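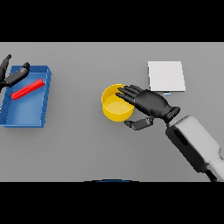

Before you record, load the two-arm tabletop layout in Piler and check that both hands follow your gloves. If one lags or drifts, redo the zero pose. Don't try to correct for it while driving.

## Recording the demos

1. Hold both hands open above the table and press record.
2. Bring the left hand over the blue tray, fingers loose. Come down slowly and close on the red part.
3. Keep the right hand near the yellow container, but don't push it. If it slides, throw the take out.
4. Lift the red part well clear of the tray wall before you move sideways.

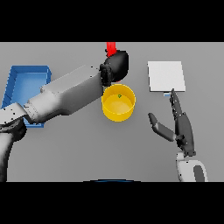

5. Stop above the yellow container, wait 2 seconds, then lower and open the hand.
6. Back both hands off and stop recording.

Keep each take under 14 seconds. You need 40 good ones for a first training run — we tried with 10 and the policy kept closing early.

## Naming and saving

Save takes to the Tevidley folder with the task name first, then the take number. Failed takes go in `rejects`, not the trash. Raptis reads them when it builds the error report.

Reset the layout between takes with the random offset on. It was off by default until the December build, so check older configs.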